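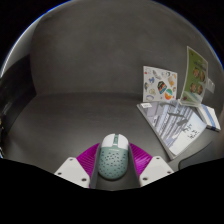

Hedvig Lie fragt, ob die Regeln für das Greifen mit dem Handgreifer auch dann gelten, wenn man allein am Tisch arbeitet und niemand die Aufnahme später abnimmt. Ja, sie gelten immer. Die übrigen Fragen, die uns zu den Aufnahmeregeln in Sovelholm erreichen, sind im Folgenden gesammelt.

Für wen gelten die Regeln?
Für alle, die im Projekt Porska mit einem Handgreifer Griffe vorführen. Wer nur sichtet oder beschriftet, braucht die Abschnitte zu Griff und Abbruch trotzdem, weil danach sortiert wird.

Wie setze ich bei länglichen Gegenständen an?
Die Finger kommen von beiden Langseiten, der Gegenstand liegt längs dazwischen. Eine Computermaus zum Beispiel wird an den Flanken gefasst, mit den Tasten vom Greifer weg. Nicht über die Tasten greifen und nicht auf das Scrollrad drücken. Kontakt haben nur die grauen Flächen an den Innenseiten der Finger. Die gerippten Teile sollen nachgeben, sie sind keine Anschläge.

Muss der Griff mittig sein?
So gut es von Hand geht. Beide Finger sollen den Gegenstand möglichst gleichzeitig berühren. Schiebt ein Finger ihn erst zur anderen Seite, ist das noch kein Fehler, solange er dabei nicht kippt. Kippt er, gilt der Versuch als abgebrochen.

Darf ich den Tisch vorher freiräumen?
Nein. Bücher, Karten, Aufsteller und Schachteln bleiben dort, wo sie im Aufbauplan stehen. Frei sein muss nur der Weg des Greifers zum Gegenstand. Wer etwas umstößt, beendet den Durchgang und stellt es erst danach wieder auf.

Welche Unterlage ist zulässig?
Matt und einfarbig, bevorzugt dunkelgrau. Kratzer und Wischspuren auf der Rückwand sind kein Grund, einen Durchgang zu verschieben. Eine spiegelnde Platte als Tischfläche lassen wir nicht zu, seitlich darf eine stehen.

Wie lange bleibt der Greifer geschlossen?
Nach dem Schließen 5 Sekunden halten, dann anheben. Mitzählen reicht, eine Stoppuhr ist nicht nötig. Beim Ablegen wird der Greifer erst geöffnet, wenn der Gegenstand aufliegt.

Gibt es eine Gewichtsgrenze?
700 Gramm. Schwerere Teile gehören in die Reihe Lunde, für die ein eigenes Merkblatt gilt. Im Zweifel vorher wiegen — die Waage steht beim Materialschrank.

Was ist mit Druckerzeugnissen und lesbarem Text?
Bücher, Hefte und Speisekarten sind als Umgebung erlaubt. Briefe, Lieferscheine mit Anschrift, Ausweise und Bildschirme mit geöffneten Postfächern sind es nicht. Das gilt auch für Dinge, die nur am Rand zu sehen wären.

Wie oft werden die Finger geprüft?
Vor jedem Block einmal ansehen: Sitzen die Schrauben an den Trägerplatten fest, sind die Kontaktflächen sauber, haben die Rippen Risse? Nach 3.000 Schließvorgängen werden beide Finger getauscht, auch wenn nur einer verschlissen ist. Der Tausch wird im Gerätebuch eingetragen.

Was zählt als Abbruch, was als Fehlversuch?
Ein Fehlversuch ist ein vollständiger Griff, bei dem der Gegenstand herausrutscht. Er wird behalten und markiert. Ein Abbruch ist alles, was vor dem Schließen endet oder bei dem die Hand eingreift. Abbrüche werden gelöscht, aber in der Liste gezählt.

Warum werden Fehlversuche nicht gelöscht?
Sie werden bei der Auswertung gebraucht. Bitte auch nicht den Versuch so oft wiederholen, bis nur noch saubere Griffe übrig sind.

Woher stammen die Regeln?
Die Grundfassung kommt von Tritlow und wurde für unsere Tische angepasst. Sie ersetzt keine Norm zur Maschinensicherheit. Für Arme mit eigenem Antrieb gilt die Betriebsanweisung der jeweiligen Zelle.

An wen wende ich mich bei Abweichungen?
An Marit Engström, Raum 185. Änderungswünsche für die nächste Fassung nimmt sie bis Ende September entgegen, am besten mit der Nummer des Durchgangs.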